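3.2 Sorting Containers for the Shared Playroom

The second part of the Palville project dealt with containers. The survey in February showed that small items were left on tables at the end of a session mainly when the nearest container had a lid, or was too deep for a child to see the bottom. We therefore compared open bowls with the lidded boxes already in use.

Materials

The item set was limited to soft toys and soft blocks. Hard plastic pieces were left out — they bounce off a rim and would have needed a separate set of trials. Each item had to fit in one adult hand. The bowls were bought from Clivora and the boxes came from the room's own stock. All trials were done on the same table.

Procedure

One item was placed in the container and a second was left on the table beside it. The container was judged on 2 points: whether the first item could be seen from a seated position, and whether it could be taken out without tipping the container. Each trial had a limit of 60 seconds. We ran 200 trials in total, of which 6 were thrown out due to recording errors.

Observations

Shallow bowls did better on both points. A long block tends to settle at an angle, with one end against the wall, and the raised end gives something to grip. In the boxes the same block lay flat in a corner and had to be worked loose. Round toys showed less difference between container types. 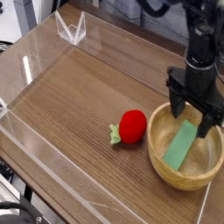 Figure 4. Plush strawberry on the table, green block in the round wooden bowl.

Rim thickness was not measured. It may matter for stability when an item is pressed against the wall, and the Ernow group reported slipping with thin metal bowls on a smooth table. We did not see this with wood, but our table surface was not varied.

Limits

Only one item was in the container at a time, while a normal playroom bowl holds a mixed pile. The Jireš layout, with several bowls in a row, was planned for this section and has been moved to 3.3.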